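The Night Pool

The payout from Ukolik was short again on Sunday, and Ashraful Karunaratne opened the logs at a time of night when the shed was cool enough to sit in.

The shed held 15 machines on steel shelving. They drew power from the hydro line at the old mill, on an industrial rate he had signed for in a better year. Intake was on the south wall, exhaust on the north. He had built the ducting himself and it leaked at the second elbow.

Ukolik was a small pool. It paid per share, took a fee of 2 percent, and settled to each member's wallet once a day. The operator signed messages as Maeng and had never given another name. Ashraful had joined because the large pools had a minimum payout he reached too slowly, and because Maeng answered questions in complete sentences.

He started with the obvious causes. Rejected shares were normal. Stale shares were normal. No board had dropped a chain, and the fans were all reporting. The hash rate measured at the shed and the hash rate credited by the pool agreed until nine minutes past each hour. For the next few minutes they did not. Then they agreed again.

He pulled the records for the month and sorted them. The gap was there every hour, on every machine, at the same offset. A faulty switch would not keep time like that. Neither would the weather on the line.

He wrote to Maeng and attached the file.

The reply came before he had finished his tea. "I see it too. Your miners are submitting good work in that window. It is not arriving here. Check where it goes."

Ashraful set the laptop on an upturned crate and mirrored the port on the router. He waited for the hour to turn. At nine minutes past, the machines closed their connections, opened new ones to an address he did not recognize, and went on hashing with no change in temperature or tone. The worker name in the login string was Lura.

He searched the configuration pages and found no Lura. He searched the firmware image, which took longer. The string was in a block near the end, compressed, behind a routine labelled as a fan calibration test. The firmware was a third-party build called Ullau. He had installed it in May for its lower power draw. Its published developer fee was small and he had agreed to it. The calibration routine was a separate matter.
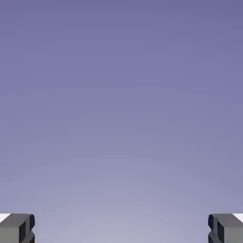

He worked out the loss on the back of a hydro bill. It came to less than he had feared for any one day and a good deal more than he liked for the season. Then he did the other sum. The Ullau download page listed more than 4000 installations. Most would be bigger than his.

He sent the address to Maeng and asked what the pool could do.

"Nothing to the firmware," Maeng wrote. "I can show you what the address does with the money."

The coins went out every evening to one wallet. From there they moved in equal parts to a list of others, and Maeng had put names beside the ones that could be identified. Ashraful read down the list slowly. They were small pools, all of them, the kind that went months without finding a block and paid their members anyway out of reserve. Ukolik was the fourth line.

He checked it against the pool's public ledger. In the dry stretch over winter, when Ukolik should have been insolvent, a deposit had come in each evening from the wallet on the list. The pool had paid every member in full, Ashraful included. Without it he would have shut off the breakers by February.

"Did you know?" he typed.

"I knew there was a donor. I did not know how the donor was funded. I have been looking at the same page as you for the last hour."

"Is it you?"

"No."

He considered the answer. He had no way to test it. The signing key was the same one Maeng had always used, and that established only that whoever was writing tonight had written before.

The stock firmware was on a memory card in the drawer. Flashing a machine took a few minutes, and he could do the whole rack before breakfast. The power bill would go up. The payout would go up by slightly more, for as long as there was a pool to send it.

He took the top left machine off the shelf, set it on the bench and unplugged the fans. The clock on the laptop read eight minutes past. He put the card in the slot and kept his thumb on the reset button, and behind him the rest of the rack closed its connections and opened them again.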